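Seawater pump seal, second leak

tikbridge_eng
Our cooling pump on the Hadness ferry leaks at the shaft seal again, 65 hours after I changed it. The Gruddale manual says only "replace seal."

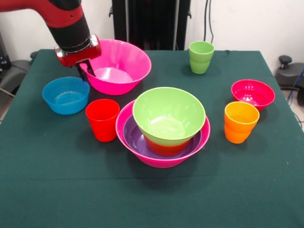
I measured the shaft and it looks straight to me.

mol5
Then check alignment. Two bad seals means coupling.

oldbilge
I disagree. Look for a groove on the sleeve first.

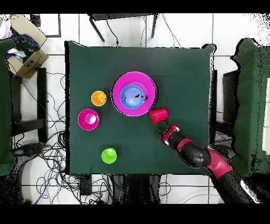 Bowls and cups on the green cloth

tikbridge_eng
There is a small groove, I can feel it with my nail. I will order a sleeve from Ivanov.

mol5
Still check the coupling please.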